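Home News Business Local Sport Weather Contact

Old mattresses will be collected free of charge in Tameswood from August, after the town agreed a one-year trial with the recycling firm Undar. Until now residents had to pay 50 pounds for each collection, or bring the mattress to the depot by themselves.

The town says that the price was the main cause of mattresses left in lanes and behind garages. Last year its cleaning teams removed 1,133 of them, more than any other kind of large waste. The work took time away from ordinary street cleaning, and many of the mattresses were too wet to be recycled. 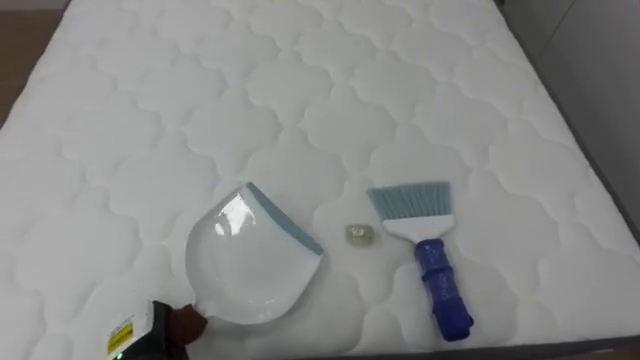
A quilted white mattress. Quilted covers must be taken off before the inside can be recycled.

Under the new plan, each household can ask for one collection in the year. Booking opens on Sunday at 8 am, by telephone or at the town library. The mattress should be kept indoors until the morning of the collection, and it should not be tied or folded. Bed frames and pillows are not included.

Undar will take the mattresses to its hall in Seol, where the covers are cut open and the steel springs are separated from the foam. The steel is sold as scrap. The foam goes to Skorex, a maker of carpet underlay, which has promised to buy all of it during the trial.

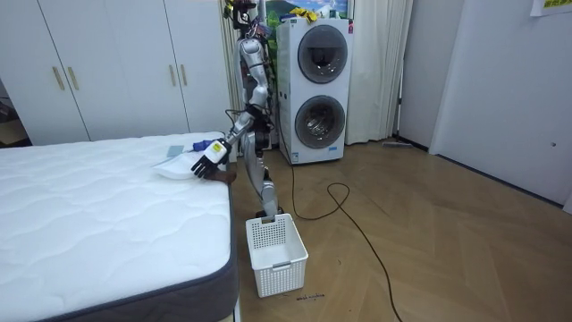 The firm expects to handle 3,000 mattresses in the first year, including those from hotels and student houses, which will still pay a fee. It is also looking for 200 square metres of extra storage near the hall, so that the mattresses can stay dry in winter.

Some residents of the upper streets asked if the lorry can reach them, as the road there is narrow and has cars on both sides. The town answered that a smaller van will be used in these streets, but the waiting time may be longer. The fee for sofas and wardrobes remains the same. A decision about the second year will be made in spring.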